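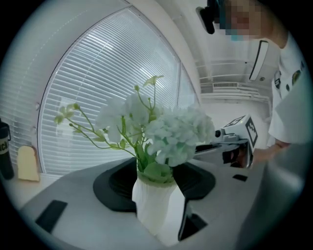
Flower task: vase, flowers, and the second gripper coming close to them

List: gautier-handheld
Subject: Re: arms touched during replay of flower episodes
Date: 26 September 2020

Hello all,

I answer below the message that came from the Cluden side, and I keep the full text of it because not everyone on this list received it the first time.

> We replayed a batch of the flower episodes on the two arms yesterday.
> In one of them the left arm moved very suddenly to the right, and
> the two wrists touched. The force limit stopped both arms. There is
> a scratch on one cover and no other damage. Nobody was inside the
> fence. Looking at the recorded path, the left gripper "jumps" to
> the place of the right gripper and returns after 22 frames. Is this
> our conversion or your recording? We have stopped all replay of
> two-hand tasks until we hear from you.

It is our recording. Your conversion is correct, I compared it with the raw poses and they are the same. I am sorry for the scratch, and I thank you for stopping everything instead of only skipping this episode.

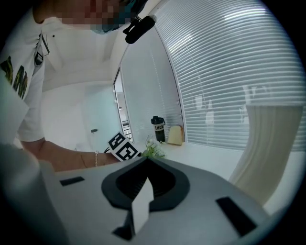

Mirela Stancheva
Recording and calibration, Gautier project, Vullatberg room

Let me explain what I have found so far. Each gripper has its own markers, and every marker has its own number. When the markers are far from each other there is no problem. In the flower task the two hands must come together, and then one marker is often seen at a steep angle, or a part of it is hidden. Our software was allowed to guess the number of a marker if two bits were not readable. This setting came from the Britville room in March, where the light was poor and many episodes were lost without it. We copied their file and did not look at this line again.

So, for a short time, a marker of the right gripper was read as a marker of the left one. The filter after it should refuse such a jump. It did not, because the limit was written in metres per second and the program was reading it as metres per frame. With that limit almost any jump is accepted. I think each of these two mistakes alone would be harmless or at least visible. Together they produced a path which looks smooth in the viewer, as the viewer draws only every tenth frame.

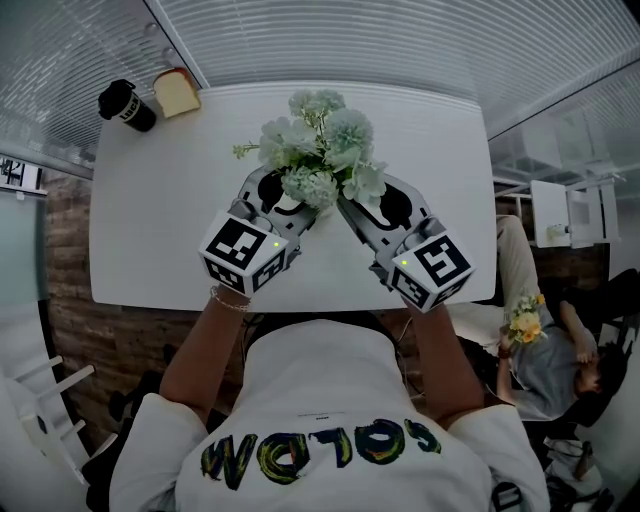

Two grippers holding the stems together

I have run a check on all the episodes of the flower task, 874 of them. The jump appears in 39. In 21 of these it happens while both grippers are holding the same stems, and these are the ones I would call dangerous, as the arms are already close and have no room to stop. The others are mostly at the moment when one hand passes in front of the other.

What I did not check yet: the toast task and the cup task. They are mostly done with one hand, but mostly is not always, so please consider them not safe for replay also.

About the green light on the grippers. Somebody asked me if it should have warned the person who was recording. It does not do this. It shows only that the unit is powered and the clock is in step, it knows nothing about the markers. I will write this in the room instructions, where the present sentence is "green means good" and this sentence is my fault.

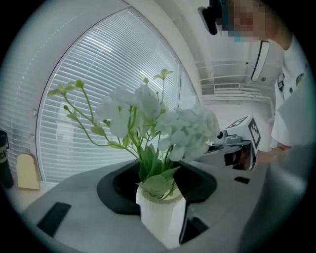
For the repair I propose the following, and please tell me if you disagree. The guessing of marker numbers is switched off in all rooms, Britville included, even if some episodes will be lost. The speed limit of the filter is corrected and gets a test, so it will fail loudly if the units are changed again. The 39 episodes go to a separate folder and are not deleted, I still need them. On your side, could you add a check before the arms start, that the distance between the two wrists never becomes smaller than the width of one gripper? I know this should not be your work, but I would feel calmer with a check on both ends.

I have also one question. Your message says 22 frames, and in my file the jump is one frame longer. Do you remove the first frame on import? If yes, it is nothing. If no, then there is another small thing which I do not understand.

Please do not use the flower set with the old version number. I will write to the list when the new one is on the server.

With kind regards,
Mirela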